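Rastirmont Repair Evening
Minutes of the August meeting

Present: Neusa Rocha (chair), Elvia Bermúdez, Mārtiņš Lill, Macario Galindo
Apologies: Annick Courtois
Minutes taken by Elvia Bermúdez

1. Minutes of the last meeting
Agreed with one correction. The spare fuses were bought by Macario, and he has been paid back.

2. Money
Balance stands at $3,614. The Tistenix invoice for heat-resistant sleeving has been paid. Neusa asked that receipts go in the envelope and not in the parts drawer.

3. Small appliances table
Mārtiņš reported on the round appliance with the red housing. It came in with the plate and wiring to be put back together. The work was done on the cloth-covered table, with the switch parts and leads laid out to the right of the base. 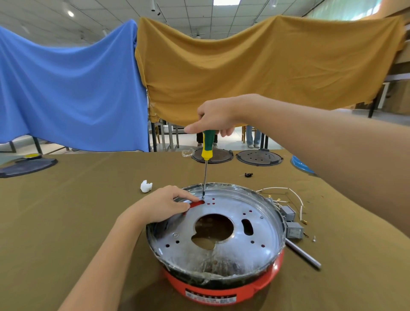 Screwdriver at one of the small holes in the metal plate, with the switch parts and leads on the cloth.

Mārtiņš would like the order of work written down for this type of base, as the last two people to try it each did it differently. He proposed plate first, then terminal block, then leads. Macario said he prefers to leave the plate screws slack until the leads are routed. After some discussion it was agreed to write it Mārtiņš's way and add Macario's point as a note.
Action: Mārtiņš to draft one page, Macario to check it.

4. Wiring
There was a longer discussion about leads. The white-sheathed wires end in different connectors and it is easy to put one on the wrong terminal. Elvia suggested paper tags. Macario pointed out that tags get left inside – he has found two – and would rather have a drawing taped to the table. Drawing agreed.
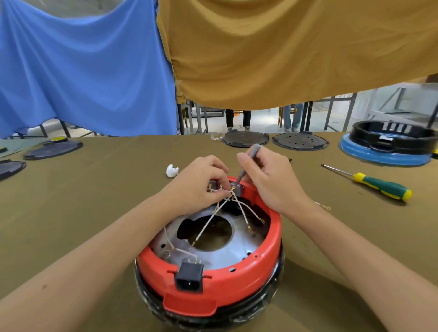 Neusa asked whether the larger screwdriver is being used on terminal screws. Mārtiņš said no, the slim one is for terminals and the larger one stays on the table for the plate. The Domell driver set is short one slim blade, and a replacement is to be ordered.
Action: Elvia to order.

It was also agreed that no appliance is plugged in until a second person has looked over the wiring and initialed the card. This applies to everyone, including those who have been coming for years.

5. Loose parts
Small screws are hard to find once they are down on the brown cloth. Macario has a shallow tray at home and will bring it. Used tissue to be cleared as people go. Lids stay at the far side of the table, out of the way of the work.

6. Sign for the door
Annick sent a note by email. The new sign will cost $60 and she would like a decision. Approved.

7. Food
Bite will do sandwiches again for the Saturday session. Order for 10. Neusa to call them.

8. Any other business
Macario asked if the session could start earlier. Left until Annick is present.
The key to the side cupboard is still missing.

Meeting closed at 8:40 p.m.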